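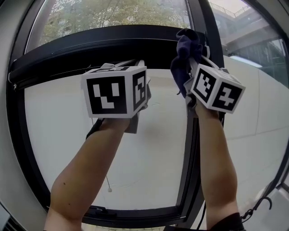 Progress report to the Onalska Fund
Surnside evening reading program, second period
Prepared by Iman Chraibi

The last report said we were on track. I signed it, and I would word it differently now. We were on track with spending and with the number of sessions held. Whether adults in Surnside read any better than they did a year ago is a separate matter, and I don't think the figures we sent you could have told you one way or the other.

Enrollment

We have 194 adults on the books. Please treat that number with care. It counts everyone who filled in a form, including people who came once for the tea and people who signed up a cousin. Rachid Farouk went through the sign-in sheets in December and found that a good many names appear on one sheet only. He also found the same woman entered under two spellings. We have merged her.

The grant agreement asks for enrollment as the main measure. I understand why, as it is easy to collect. It also goes up every month whatever we do, because we have never taken anyone off. I would like to report attendance over a full term instead, and I would like the Fund's agreement before we change the form.

Teaching

Sessions run at 11 in the morning and 7 in the evening. The morning group is steady and mostly older. The evening group shrinks whenever the packing sheds put on extra shifts, and no amount of reminder texting has made a dent in that. We paid for the texting service out of the outreach line. I don't plan to renew it.

Abdelghani Morsy teaches the evening group and has dropped the Stamomura workbooks. I was doubtful about this, having argued for buying them in the first place. I sat in on two of his classes and came away less sure of myself. The workbooks assume a learner who wants to read short stories about going to the beach. His learners bring in letters from the school, water bills and a lease. They get through less text that way, and they argue more about what it means. He says they remember it. That may be so. We have no test that would show it, and he is fond of his own method.

The remaining workbooks are in the cupboard at the Erraji building. If another grantee wants them we would be glad to pass them on.

The reading test

You asked for before-and-after scores. We have them for 30 people, and the average went up. I would ask you not to quote that in the annual summary. The 30 are the ones who stayed long enough to sit both tests, so they were always likely to look good. The second test also used the same passage as the first, which was my mistake. Some of them knew it nearly by heart.

Ashraf Slaoui has found three other passages of similar length and is trying them out on the morning group. One turned out to be full of farm words that half the room knew and the other half had never met, so it has gone. We hope to settle on the other two before the next term.

Home visits

The original plan had tutors visiting learners who stopped coming. We tried it for one term. Most people were polite, a few were embarrassed, and two came back. Each visit took up most of an evening for a tutor who could have been teaching. Abdelilah Abdel Rahman thinks we gave up too early and that the visits would work better if the tutor already knew the family. He has asked to keep going with his own learners, and I have said yes for one more term, with a written note after each visit. So far the notes are short.

Money

Spending is under budget on materials and over on room hire. The Erraji building raised its evening rate partway through the period without telling us, and we learned of it from the invoice. We have objected in writing. I don't expect much to come of it. I would like to move the unspent materials money across to cover the gap, and a request is attached.

What we need from you

A decision on attendance in place of enrollment. A decision on the room hire transfer. We would also like to know whether the Fund still expects a second site next year. The proposal promised one, and I wrote that part too. I would not open it on the evidence we have now, and I would rather say so at this stage than after signing a lease.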